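Robot arm on returns sorting - what happened to your hours?

Forum: Shop Floor and Warehouse > Automation

hirmont_nights
Posted 6:40 am
We got the arm at the Hirmont site in September. Small place, household returns and odd parts, everything comes in mixed and has to be picked up, looked at, put in the right bin. Used to be all hands. Now the arm does the plastics and we do whatever it can't. Want to hear from people who are further along than us. Did they cut hours? Did the job get better or just weirder?

My day now is mostly standing near it with the tablet. Grip ok, grip bad, wrong item, next. 600 of those on a full shift. This is off the wrist cam: 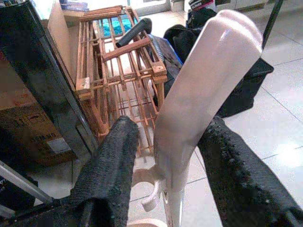 Both fingers on a cream plastic piece, the one with the little hook clip.

Anyway. Pay is the same so far. They say "so far" a lot too, thats what bugs me.

tubfitter
Posted 7:15 am
Same pay for less lifting, I'd take it. My shoulders are shot from eleven years of bins.

hirmont_nights
Posted 7:22 am
Less lifting yes. But I'm on my feet in one spot the whole shift and my neck hurts from the tablet. Different hurt.

Dirceu Pimentel
Posted 8:05 am
Was a picker at Clirnero, now I do the arms there. Some things from our side.

Hours did not drop the first 8 months. What dropped was overtime, and for a lot of us that was the real paycheck. Look at overtime, not the base rate. Get it in writing what happens to it.

Second thing, ask who clears the jams. At first it was a tech. Then the tech was "on call". Then it was us, no raise, no training past a 15 minute video.

Donnie Farquharson
Posted 8:31 am
Going to push back a bit. I run a crew, 219 people across two buildings, and I haven't let anybody go over an arm. What I've had is people quitting because they hate the tablet work. Good sorters. They liked moving around and talking and now they rate grips. So the headcount goes down and it looks like the robot did it.

quach_line4
Posted 8:44 am
"haven't let anybody go" but you didn't replace the ones who quit right Donnie

Donnie Farquharson
Posted 8:52 am
Some of them. Not all. Fair.

tubfitter
Posted 9:10 am
lol so the robot did it

quach_line4
Posted 9:26 am
At Quách the worst part is the pace. Arm is slow but it doesnt stop, so you get your break when somebody covers the tablet and somebody is usually in the bathroom. We fought for a second person on it and got one, took all summer. Start asking early.

hirmont_nights
Posted 12:18 pm
Back, on lunch. Good stuff, thanks. Asked my lead about the overtime question and got "we'll circle back".

Dirceu - jams are us already. No video even. Guy from Funoleo who sold it showed two of us on day one and the other crew learned from us.

What I will say is it's not bad at this. Slick curved stuff I figured would squirt right out of there, pipe elbows and so on, and I mark plenty of those ok. 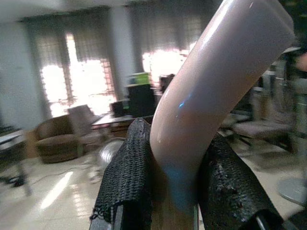 So I go back and forth. Some days I feel like I'm teaching it to do my job, other days it's just a machine that needs a babysitter and the babysitter has health insurance. My buddy on the other crew loves it, he's asking to get trained on the maintenance end. I'd rather sort.

Dirceu Pimentel
Posted 12:40 pm
Tell your buddy to ask now, and ask for the title, not only the training. I did the work for most of a year before they called it anything. The title is where the money was.

tubfitter
Posted 12:47 pm
Disagree on one thing, title without a rate attached is just a new badge. We got "automation associate". Same check.

Dirceu Pimentel
Posted 12:55 pm
Ok yes. Title AND rate.

quach_line4
Posted 1:30 pm
and get a stool. or a mat at least. for the neck thing, ask for an arm mount for the tablet, ours clamps on the rail and you can set the height

hirmont_nights
Posted 1:34 pm
Didn't know you could get a mount. Asking today. Will post if they ever circle back on the OT.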